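Drerken to reissue Stullo's first two albums on vinyl and download

For release: September

The label Drerken will reissue the first two studio albums by the industrial metal group Stullo. Both records have been out of print on all physical formats since the closure of the band's former label, Trudden. The reissues will be sold separately and as a set.

The albums have been remastered from the original stereo mixes at the Wysocka studio. Earlier CD editions were made from a limited production copy with raised treble and a reduced dynamic range. The new masters were cut at a lower overall level. No parts have been re-recorded, and the running order of each album is unchanged.

Two faults on the CD editions have been corrected. The left and right channels were reversed on the second half of the debut, and the closing track of the second album faded out 5 seconds early. The full ending is restored on all formats. 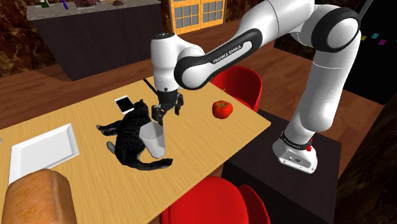
Formats and quantities

The vinyl edition of each album is a single 140-gram black LP in a printed inner sleeve. The set contains both LPs and a booklet with lyrics in German and English. It is limited to 719 numbered copies, of which 200 are reserved for sale at concerts. The separate LPs are not numbered and will be repressed according to demand.

The download edition is supplied as 24-bit files and includes four bonus tracks – two demos, one instrumental and one live recording. The bonus tracks are not on the vinyl edition, as the playing time of each side would have required a further cut in level.

Customers who order either LP from the Drerken shop will receive a download code for the same album. Codes are not supplied with copies bought from other shops.

Concerts

Stullo will play five concerts following the release. The set will consist of the debut album in full, followed by material from later records. Stage times and support acts will be published by the individual venues. Concert copies of the set will be divided equally between the dates and cannot be reserved in advance.

Ordering

Advance orders open in September through the Drerken shop. Orders containing more than one item are sent together when all items are in stock. Review copies are available to press and radio as downloads only, on request to the Drerken press office.

Shares: 4 | Comments: 0

Recent items
Drerken: changes to postage rates for LP orders
Stullo: lyrics booklet, notes on the translation
Wysocka studio: tape transfer service reopens
Trudden back catalogue: list of titles now available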